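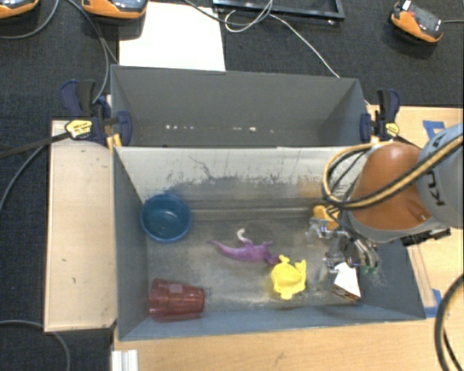

Figure 2. Gray bin with mixed small items, second bin behind

Loading the bin

1. Place the bin on a level surface with the open side up. Wipe out the floor and corners with a damp cloth.

2. Put in bowls and cups first, near a corner. A bowl should stand upright. A cup may lie on its side.

3. Add toys and small boxes one at a time. Leave the floor visible between most items - do not stack.

Note: Scratches and scuffs on the inner walls are normal wear and do not affect use. Replacement bins are listed under part 2985 in the Tornirgate catalog.

CAUTION: Do not put glass in the bin. Remove any item with a cracked or sharp edge before continuing.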